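Über uns — Institut Grumance für Haushalts- und Werkstattautomation
Prüfen, was Maschinen im Alltag leisten

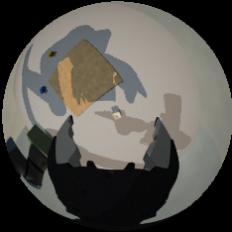
Simulierte Aufgabe am Tisch: Greifer, Brett und drei Würfel in Gelb, Blau und Weiß.

Das Institut Grumance mit Sitz in Costham untersucht, welche Arbeiten in Haushalt und Werkstatt heute einer Maschine übertragen werden können. Wir beraten Wohnungsunternehmen, Pflegeeinrichtungen und mittelständische Fertigungsbetriebe. Eigene Geräte stellen wir nicht her, und Verkaufsprovisionen nehmen wir nicht an.

Unser Auftrag
Die Frage, ob ein Roboter den Tisch abräumen, Wäsche zusammenlegen oder Kleinteile einsortieren kann, wird uns beinahe täglich gestellt. Eine pauschale Antwort geben wir darauf nicht. Unser Aufgabenkatalog umfasst derzeit 322 Tätigkeiten, vom Umsetzen eines einzelnen Würfels bis zum Bestücken einer Spülmaschine. Jede Tätigkeit wird zunächst in der Simulation mit 1000 Durchläufen geprüft, bei wechselndem Licht und veränderter Lage der Gegenstände. Erst danach folgt die Erprobung in unserer Versuchswohnung oder in der Lehrwerkstatt Jenden.

Stand der Erkenntnisse
Nach heutigem Stand empfehlen wir 35 Tätigkeiten für den unbeaufsichtigten Einsatz. Es handelt sich überwiegend um das Greifen und Ablegen fester, gut unterscheidbarer Teile. Weiche Textilien, durchsichtige Gefäße und volle Schubladen bereiten den geprüften Systemen weiterhin erhebliche Schwierigkeiten. Harte Schatten auf der Arbeitsfläche führen ebenfalls zu Fehlgriffen — ein Umstand, der in Werkhallen mit Oberlicht häufig unterschätzt wird.

Organisation
Die Leitung des Instituts liegt bei Keisha Schumacher. Ihr unterstehen die Bereiche Simulation, Haushalt, Werkstatt, Arbeitssicherheit und Beratung. Das Prüfverfahren Nakamura, nach dem sämtliche Bereiche arbeiten, wird jeweils im Januar überarbeitet und den Auftraggebern in schriftlicher Form zur Verfügung gestellt.

Besuche der Versuchswohnung sind nach schriftlicher Anmeldung für Gruppen ab 5 Personen möglich.

Stand: 26. Oktober 2025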